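Rilia Hall Users' Meeting, 2021-06-09

Present: Murray Caron (chair), Han-gyeol Woo (minutes). Apologies from Moltard Choir.

1. Minutes of the last meeting accepted.

2. Hire fees. Evening rate to rise by $3 an hour from September. Regular groups keep the present rate until their bookings run out.

3. Dining area. Bins to be lined before each supper and tables wiped afterwards.

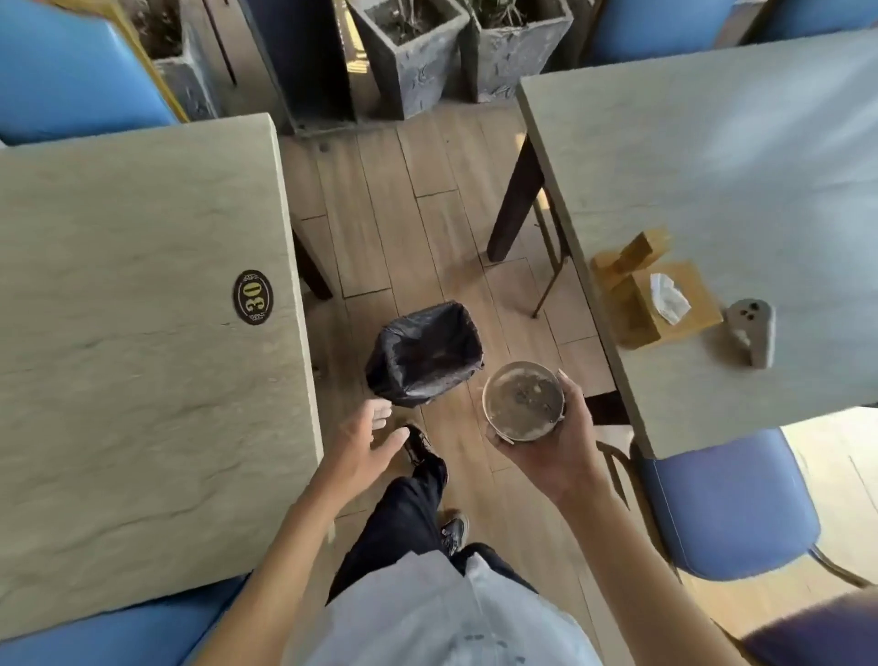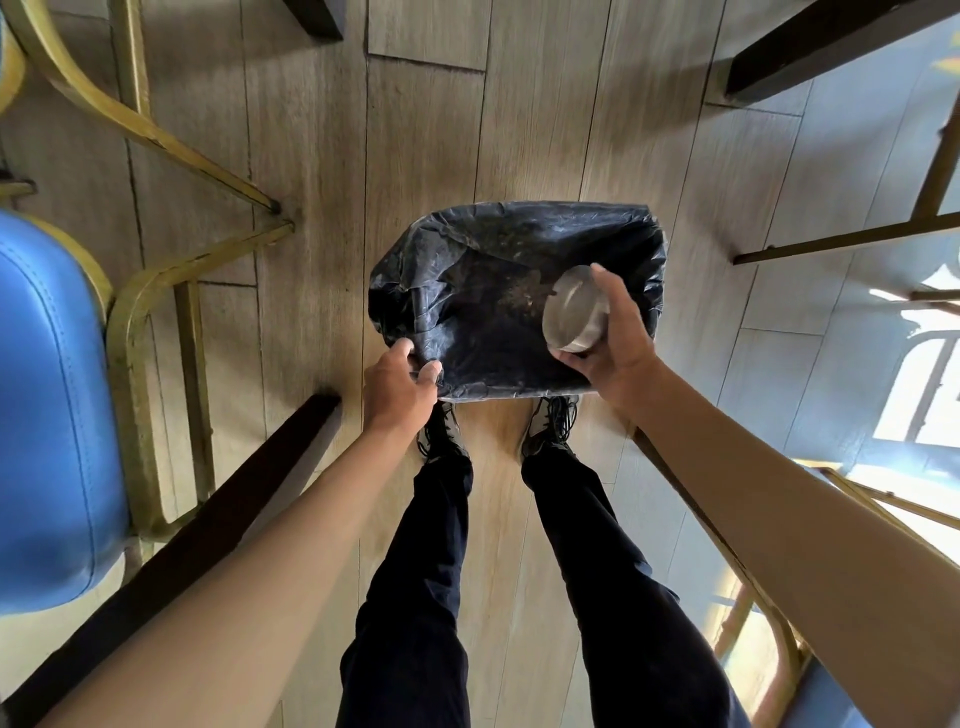
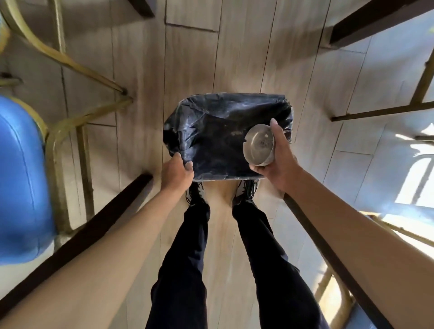
Item 3: small bin with black liner, dining area floor.

4. Heating. Brultik quoted $300 to service the wall heater. Accepted. Murray to book.

5. Keys. 12 sets out, one not signed for. Han-gyeol to check the colour tags against the book.

Meeting closed 8.24 pm.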